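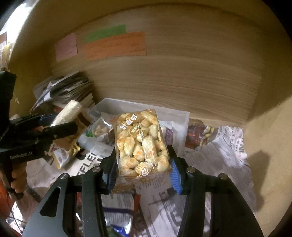 A packet of wrapped snacks held in a hand-held gripper at the Clirkdale Open Day, with a second gripper in use at left.

Search this wiki Go

The Clirkdale Open Day is a yearly public demonstration of hand-held gripper work, held each May in the old woolstore at Clirkdale. It began as a visit for the families of people on the Koyama packing project and has grown into a proper day out, with 376 visitors at the most recent one and a good many more turning up at the gate hoping for a late ticket.

History

The first open day was organised by Colm Dunne and Vittoria Bellini, who had spent the better part of a winter teaching grippers to handle groceries and felt that their neighbours might like to see what all the coming and going was for. Only 2 benches were set out that year, and the tea ran out before eleven in the morning. The event moved to Jalbridge for a single season while the woolstore roof was repaired - a move still grumbled over by some of the regulars - and then came home again.

Demonstrations

The heart of the day is the packet table, where demonstrators work with the sort of soft, slippery, awkwardly shaped snack packets that anyone might have in the cupboard at home. The grippers are held and worked by hand, and the movements are recorded so that a robot arm can later learn from them. The grip pads on the fingertips are blue and finely ridged. Newspaper is laid down as a lining, and a translucent plastic bin serves for the packets.

Clear film is the favourite subject for questions, as it catches the light and can be very hard for a camera to make sense of. Haruto Mizuno, who has led the table for several years, likes to start with a bag of individually wrapped pieces, picking it up slowly and holding it upright so that people at the back get a fair look as well. Children are welcome to have a turn in the afternoon, and the line for this can stretch well past the door.

A longer session, given by Sota Imai, covers what becomes of the recordings. The project's collection stood at 1,654 recorded grasps at the close of the last open day, of which 800 were made by members of the public, and their names (first names only) are written up on a board near the entrance.

Related events

A smaller evening demonstration is held at Hivville in the colder months. It has the same friendly flavour but no public turns, owing to the size of the hall.

Reader comments (3)

Takumi Wada: Lovely to see this written up. The Jalbridge year had better parking, I'll say that much for it.

marg_in_the_hills: My grandson had his turn with the gripper and has talked of little else! Do you need to book for Hivville?

Takumi Wada: No booking when I went, marg, but get there early - the good chairs go first.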